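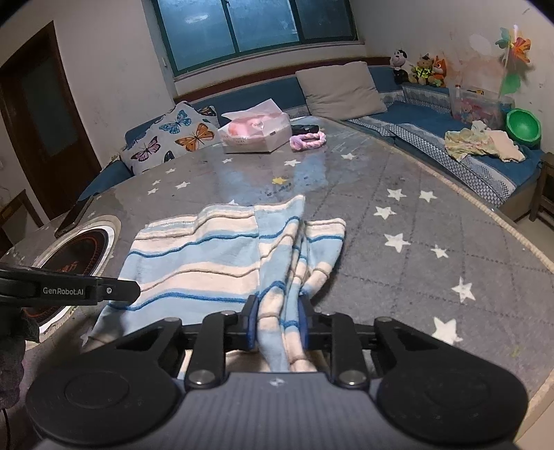 A striped towel on the big round table in the Patby back room, with the burner at the left and the long blue bench behind.

The back room at Patby is open again, and I got to sit in it for most of an afternoon last week! If you used to come along for the hot pot evenings, you'll remember it as the chilly place with the folding chairs. The folding chairs are gone. There's a blue upholstered bench along the back and right walls now, with a patterned white and blue band on the front of the seat, and I'd like to report that I sat on it for three hours without once wanting to get up (all right, once, for tea).

Hsiu-ying Poon has been running things back there since March and she is the one to thank for the table. It's a big round one with a burner set right into the top, so the pot sits level with the plates and you don't have to reach over a portable stove with your sleeves dangling. She found it through Burer, the secondhand furniture place, and spent weeks talking them down on the price. She wouldn't tell me the final number. I did get her to admit the delivery cost 40 dollars, and that it had to come in on its side.

The cloth on it is grey with white stars all over, and there's a clear plastic sheet on top, which anyone who has ever dropped a fish ball will be glad of. Look near the middle and you'll find a little yellow star in with the white ones. I noticed it halfway through my second cup and then couldn't stop looking at it. Hsiu-ying says it came that way from the shop.

Now, the towels. Patby is collecting them for the new season, and the pale blue and cream striped kind is the one she likes best, a bit fuzzy and big enough to be useful. There were 22 in the closet when I was there and she wants 30 before the first supper. They go on laps, under hot lids, around the handle of the ladle, and over whatever somebody has just spilled. If you have a decent one you never use, bring it. It doesn't need to match. Please wash it first, and skip the fabric softener if you can, as it stops them from soaking anything up.

I was put on folding, and was told very kindly that I was doing it wrong. You're supposed to lay the towel out flat on the table, smooth it from the center, fold the long sides in and then go in half twice. I had been going in half from the start, like I do at home, and mine came out fat in the middle and wouldn't fit on the shelf. Hsiu-ying did hers in the time it took me to find the corners. By the end I was getting them close enough that she only redid a few (when she thought I was in the kitchen).

People keep asking about the cushions too. The white one with the blue, orange and purple butterflies is my favorite, and I'm already planning to get there early and claim it. The big grey-beige one under the window is better for your back, so I'll leave that to the rest of you.

Suppers start at 6:30 p.m. and the cost is the same as last season. Broth comes from Ludero again, the plain one and the spicy one, and Hsu is sending over greens and tofu. Bring your own drinks and anything special you want to throw in the pot. Last season somebody brought lotus root and it was gone before I'd even picked up my chopsticks, so if that was you, more please!

Towels can be dropped off at the side door any afternoon before five. Ring the bell twice, the first ring doesn't always carry to the back. There's a sign-up sheet for the suppers on the hook just inside, with a pencil on a string.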